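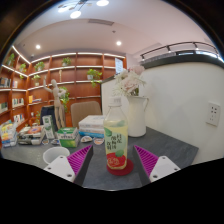 # Why is there a gap at the top of a bottle?

Most bottled drinks are not filled to the brim. There is a space between the top of the liquid and the cap. People who work in bottling call it the headspace. In a drink with no bubbles, the headspace is usually filled with air, or with a gas called nitrogen, or it holds very little gas at all. It has several jobs.

## Job one: room to grow

Liquids take up slightly more space when they are warm than when they are cold. This is called expansion. The change is small, but a liquid is very hard to squash. If a bottle were filled completely and then left on a sunny windowsill, the liquid would push hard on the plastic and the cap. Gas is easy to squash. The headspace shrinks a little and the liquid has somewhere to go.

Water also does something unusual when it freezes. Most liquids shrink as they turn solid, but water gets bigger. A drink that is mostly water, such as tea or squash, behaves in nearly the same way. This is why a full bottle put in the freezer may bulge or split.

## Job two: opening without a spill

When you grip a soft bottle to open it, your hand squeezes the sides inwards. In a bottle with a headspace, the liquid level rises towards the neck. In a bottle with no headspace, the liquid comes out over your fingers.

## The shoulder

The sloping part between the straight sides and the neck is called the shoulder. A rounded shoulder spreads a load better than a sharp corner does. Bottles are often stacked in layers on their way to the shop, so the ones at the bottom have to hold up all the others. The slope also guides the liquid towards the neck when you pour.

## The cap

Look closely at a screw cap and you will probably find small ridges running up and down the outside. They give your fingers something to push against. Smooth plastic is slippery, particularly with wet hands.

Inside the cap is a spiral called a thread. It fits a matching spiral on the neck. Turning the cap pulls it down until it presses tightly on the rim -- this is the seal. The seal keeps the drink in and keeps germs and fresh air out.

## Why use clear plastic?

Many clear drinks bottles are made from a plastic called PET. It is light and does not shatter easily. It also lets you see the colour and the level of the drink. Light can slowly change the colour and taste of some drinks, so a label that wraps around the bottle can be useful as a sunshade as well as a place for writing.

## What is a coaster for?

A cold bottle in a warm room often becomes wet on the outside. The water has not leaked through the plastic. It comes from the air, which always contains some water as an invisible gas called water vapour. When the vapour touches the cold bottle it turns back into liquid. This is condensation. The drops run down and collect at the base, and a coaster keeps them off the table.

## Try it: measuring expansion

You will need an empty clear bottle with its cap, cold water, a washable pen and a ruler. Ask an adult before you start.

1. Fill the bottle with cold water up to the neck, where it is narrow.
2. Mark the level with the pen.
3. Screw the cap on loosely and stand the bottle in a warm, sunny place.
4. Wait 6 hours, then look at the level again.
5. Measure the distance between the mark and the new level.

The rise will be small, perhaps only a millimetre or two. It shows best in the neck -- the same amount of extra water climbs higher in a narrow space than in a wide one.

*Written by Ailsa Carnegie for the Grellby science shelf, ages 8 to 11.*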